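Budget thread, 2019-01-06. I've been asked to sign off on a second two-arm bench cell for sorting small parts and I'm not there yet. Writing down why, partly so I stop repeating it in meetings.

Two quotes on my desk. Pestel wants 3249 per arm. Cerkari wants 1887 per arm. Same reach on paper, same payload on paper. Everybody looks at those two numbers and thinks the decision is made.

The Cerkari price has no gripper in it. It has no wrist camera, no cables past the first connector, and no mounting plate. You find that out on page 7 of the quote, in the small type.

Pestel does include the gripper. It doesn't include fingers. "Application-specific," says the rep. I asked which application the standard fingers are for and I'm still waiting.

Then the rail. Two arms on one rail sounds like a saving until you price the rail, the bracket plates and the cable tray. Jara makes a decent one and charges like they know it. Add the bench, add the panels around it. No vendor puts walls in a quote.

And the test parts! Someone wanted 52 machined samples for acceptance testing. I said toy blocks. Different lengths, different colors, some triangles and arches. If a cell can't clear those off a tabletop I don't care what it does with machined samples.

Two arms, one pile of blocks, one bin:

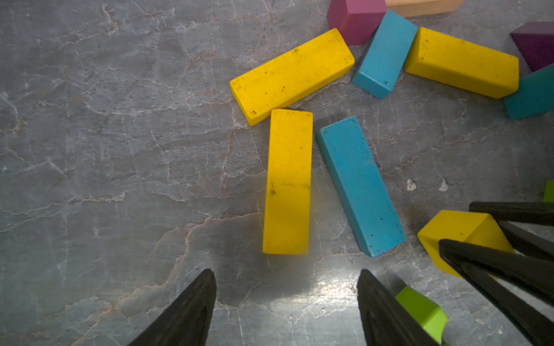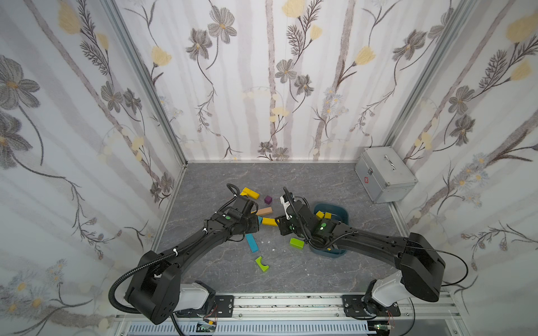

My real question for both vendors is what the second arm buys me. The pitch is always "twice the throughput." Two arms reaching for the same pile have to stay out of each other's way, and waiting your turn isn't throughput. Show me one arm's time and two arms' time on the same pile and I'll do the division myself.

Cerkari sent a video in reply. It's sped up. There's a little 4x in the corner that goes away halfway through. I've asked for the plain version.

Pestel sent a spreadsheet where the payback period is a cell you type into. I typed in seven months and it agreed with me. I typed in two and it agreed with that too.

Spares. I want a price for one gripper, one set of finger pads and one wrist cable, in writing, with a delivery time. Wrist cables bend all day long. Pestel answered the same afternoon, credit where due. Cerkari says spares are "handled case by case."

Someone is going to reply "just lease." I looked. Bruvico will lease you a full cell, and the monthly looks friendly until you read who pays for crash damage. It's you. You also pay shipping both ways.

So the plan for January: no second cell. One spare gripper, one spare cable, and a week of logging where the hours go on the setup we have. If most of it is people resetting parts by hand, another pair of arms won't fix that.

If you've bought from either of these two and have the final invoice next to the original quote, I'd love to know the gap. DMs open. Please don't send me a brochure.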